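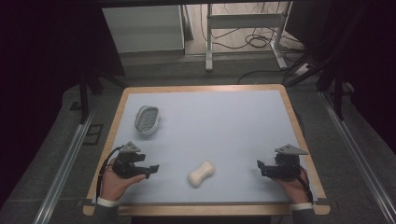 Teaching by Doing: Collecting Hand-Held Demonstrations for a Two-Handed Pick and Place Task
Final report, Robotics Project Course

Introduction

When our group started in October, we all had the same idea of how a robot learns a job: somebody sits down and writes out every motion. Our project went the other way. We wanted to see how far we could get by simply showing the task, over and over, with our own hands, and letting a learning program work out the motions from the recordings. We called the project Nencombe, after the street where two of us live, and the name stuck before anyone thought of a better one.

The task sounds almost too easy to write a report on. A small object shaped like a dog bone lies on the table, and it has to end up in an oval basket. Both hands take part, so one gripper steadies the object while the other takes hold of it. People do this kind of thing all day long without thinking, and I can say that after a few afternoons of doing it through a pair of grippers, we had a lot more respect for fingers.

Why hand-held grippers

Our first plan was remote control. We spent most of three weeks on it, using the Pandus controller that the lab already had, and we did get usable recordings. They were slow, though, and a little timid. The person at the controls tended to stop and think before each move, and those pauses went straight into the data. With the grippers in your own hands you feel the table and you feel the object give a little when the jaws close, so the motion comes out much more natural. The drawback is that a person can easily reach in ways the robot arm can't, and we had to throw out quite a few early takes for that reason.

How we recorded

Every demonstration began with both grippers resting at the near edge of the table, jaws facing inward. We moved the object to a new spot and angle before each take, and we shifted the basket every 50 takes. A session was 60 minutes at most – wrists get tired sooner than you would expect, and tired takes are sloppy takes. Everything was stored and labeled with Yan, a small script we wrote ourselves and rewrote twice.

By the end we had roughly 3000 recordings, counting the ones we later dropped.

What we learned

The trained program, which we named Nava, did best when the object lay near the middle of the table and worst when it lay close to the basket, where the grippers crowd each other. Looking back through the recordings, we found we had avoided that area ourselves. Nava had picked up our habits very faithfully, including the bad ones!

If we had another semester, we would plan the starting positions on a grid before recording anything, and we would have all group members demonstrate in equal amounts. One of us is left-handed, and her takes are easy to spot in the data – we would have liked many more of them.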